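Materials for Makers, Session 5: Why Aluminum Is Everywhere
Handout, 2nd April

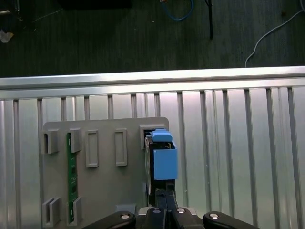 Fig. 1. Aluminum extrusion used as a rail, with carpet behind it.

Hi all! I promised I'd write up last session properly, and then I kept adding things, so it got long. Sorry. Read it with coffee.

We started with the toothpaste question. Why can a factory squeeze out a complicated metal shape, slots and all, in one long piece, when doing the same thing in steel is such a headache? The short answer is temperature. Aluminum gets soft enough to push through a die while it's still solid, and the die (which is made of hard tool steel) can take that heat all day long. You warm up a fat cylinder of the stuff, called a billet, you put it in the press, and a ram shoves it through a hole in the shape you want. Out comes the profile! I still love watching videos of this and I've been teaching it for years.

A few words you'll need for the reading:

Billet: the solid log you start with.
Die: the steel plate with the shape cut in it.
Profile: the cross section of what comes out.
Quench: the fast cooling right after the press, with air or water.
Temper: the letter and number after the alloy, like T5 or T6, telling you how it was cooled and aged.

Somebody asked how you get a hollow shape if the die is just a hole, and I gave a pretty bad answer, so let me try again. The die has a plug in the middle held up by little bridges. The metal splits to go around the bridges and then gets squeezed back together on the far side, hot enough and under enough pressure that it welds to itself. Those seams run the whole length of the tube. Usually you can't see them, but if you anodize the piece they sometimes show up as faint stripes. Go find some at home, it's fun.

On to stiffness, the part everybody mixes up. Strong and stiff are two separate things! Strong is how much load before it bends for good or breaks. Stiff is how much it gives while you're loading it. Aluminum is about a third as stiff as steel, and changing the alloy hardly moves that number at all. So if your shelf sags, buying fancier aluminum won't help you. Make the section taller. Doubling the height of a solid rectangular bar makes it eight times stiffer, and that one fact will get you through half the homework.

Density is the other side of the trade. Aluminum is also about a third the weight of steel for the same volume, so bar for bar you break even on stiffness per pound. The win comes when you spend the saved weight on a bigger shape. Bike frames are the classic case (look at how fat the tubes are next to an old steel road bike).

We ran out of time for corrosion, so the quick version: aluminum grabs oxygen right away and grows a thin, hard skin of oxide that protects what's under it. Scratch it and the skin grows back. Salt water and contact with other metals are where you get into trouble, and I'll do a whole hour on that next time, with the ugly bolts I've been saving since November.

For next session

Read the chapter on forming, up to the section on drawing. Skip the Pukutura case study unless you're curious, I don't ask about it.

Do problems 1 to 5 on the beam sheet. In problem 3 the span should be 25 inches. I typed it wrong on the first copy and Bjarke Vídalín caught it, thank you Bjarke!

Bring one extruded thing from home. Window track, a shower door frame, a curtain rail, whatever. Write down what you think each groove or lip is for before you come in, and please don't look it up.

My office is still 2455, at the end of the hall past the copier. Knock loudly, I wear headphones.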